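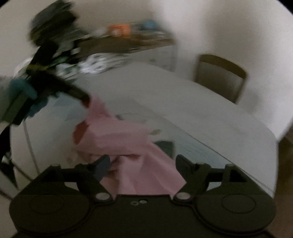

Pão de centeio: o que mudou em quatro meses

Comecei a fazer pão de centeio em casa em março, quando a padaria Espinoza deixou de o vender ao balcão. Passaram a aceitar só encomendas de dois quilos para cima, e cá em casa somos duas pessoas. Comprei um saco de farinha integral da Pilach, pedi um pouco de massa-mãe ao Heriberto Arriaga e fui tentando.

Os primeiros pães ficaram baixos e húmidos por dentro. Eu vinha do pão de trigo e tratava a massa da mesma maneira: amassava muito, esperava que ganhasse elasticidade, tentava dar-lhe forma na bancada. O centeio não faz nada disso. Fica uma pasta parecida com argila molhada e, quanto mais se mexe, mais se agarra às mãos. Demorei umas semanas a aceitar que bastava misturar com uma colher, alisar com a mão molhada e pôr na forma.

A receita que uso agora leva 700 gramas de farinha no total, contando com a que vai no fermento. Na véspera, à noite, misturo uma parte da farinha com água morna e duas colheres de massa-mãe e deixo tapado no armário ao lado do frigorífico. De manhã junto o resto da farinha, o sal, mais água e, se houver, uma colher de melaço. Não tenho uma quantidade certa de água para dar. Cada saco pede a sua, e o da Pilach que abri em maio bebeu bastante mais do que o anterior. Vou deitando até a colher ficar quase em pé sozinha.

Depois vem a espera, e foi aí que errei mais vezes. No inverno a massa leva a tarde toda a subir. Agora em julho, com a cozinha quente, fica pronta antes do almoço, e se me distraio já está a abater. Deixei de olhar para o relógio e passei a olhar para a superfície: quando aparecem uns buraquinhos pequenos em cima, acendo o forno.

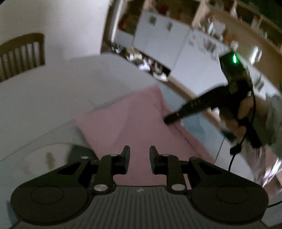 A forma também conta. Usei durante muito tempo uma de bolo inglês, fina, que queimava os lados e deixava o meio cru. Em junho comprei uma da Zidetti, mais pesada, com tampa. Não foi barata e hesitei bastante, mas os pães saem direitos e a côdea de baixo já não parece carvão. Com tampa na primeira meia hora e sem tampa até ao fim, com o forno a descer aos poucos. Unto sempre com manteiga e polvilho com farelo. Só com azeite pegou-se tudo e tive de tirar o pão aos bocados com uma faca.

O conselho mais útil veio do Heriberto, que faz pão há 13 anos e tem pouca paciência para quem corta o pão quente. Disse-me para o embrulhar num pano e só lhe tocar no dia seguinte. Achei exagero e cortei um ao fim de três horas. A faca saiu coberta de massa. O outro, da mesma fornada, ficou até à noite do dia seguinte e cortou-se em fatias finas sem problema nenhum. Desde então cozo ao fim da tarde, para não ter a tentação à frente o dia inteiro.

Quanto à massa-mãe, guardo-a no frigorífico num frasco de compota e alimento-a quando me lembro, normalmente uma vez por semana. Já esteve quase um mês esquecida atrás da mostarda, com um líquido cinzento por cima. Deitei o líquido fora, tirei uma colher do fundo, alimentei-a dois dias seguidos e voltou ao normal. Se tivesse bolor, ia tudo para o lixo, mas até agora não aconteceu.

Também experimentei juntar sementes. As de girassol ficam bem, se forem tostadas antes. As de linhaça demolho durante a noite, porque secas roubam água à massa e o pão esfarela. O cominho divide a casa: eu gosto, a minha mulher tira-o com a ponta da faca. Faço um pão com e outro sem, quando há farinha para isso.

Ainda não resolvi a questão da farinha. A loja onde compro costuma ter só um tipo, muito fino, e eu queria uma moagem mais grossa. Falaram-me de um moinho, o Cliltholm, que vende por correio, mas o porte custa quase tanto como o saco. Talvez mande vir uma quantidade maior em setembro e divida com o Heriberto, que também se queixa do mesmo.

Para comer, manteiga e rabanetes cortados fininhos, ou queijo curado. As pontas que ficam duras vão à torradeira ou para a sopa de cebola. Na próxima semana quero tentar com um pouco de cerveja preta no lugar de parte da água. Se ficar bom, ponho aqui as quantidades.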